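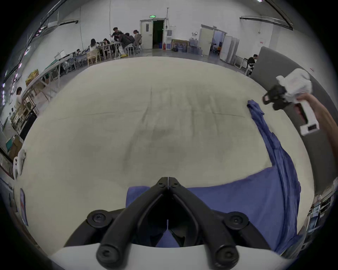
I'd been trying to get a slot at the Zutevell open day since February, mostly so I could get my hands on their two hand-held grippers before our shop spends any money. Mohit Tripathi let me in and had me at the padded table within minutes, which suited me fine! Cloth is where they start everybody. You get a crumpled blue piece with a long twisted strip to it, somebody next to you works on a white one, and you find out pretty fast how bad you are at folding with two black jaws for fingers.

I started with the Castetti. It has a light squeeze and a tip that comes to a nice narrow point, so picking up one layer was easy enough, but my thumb was complaining after 21 tries (I kept the tally on my wrist in pen). The Orketti is 33 grams heavier and I liked it more – the grip sits back in your palm and the jaws close without that little wiggle at the end. It did keep grabbing two layers when I wanted one. Adhiambo Kaijage, who was on the table with me, had the opposite luck and wouldn't give the Castetti back.

Then we got to prices, and oh boy. The Castetti is $594 and the Orketti is $905, and neither comes with the spare jaw pads. Mohit says the pads wear out quicker on denim than on anything else, so budget for a set.

I also got a quick look at the Nautiyal controller, but there was a line for it and I only had time to run one replay. It felt a bit laggy on the close command. I've asked for a loaner of the Orketti for two weeks and I'll try it on towels first, then fitted sheets if I'm feeling brave.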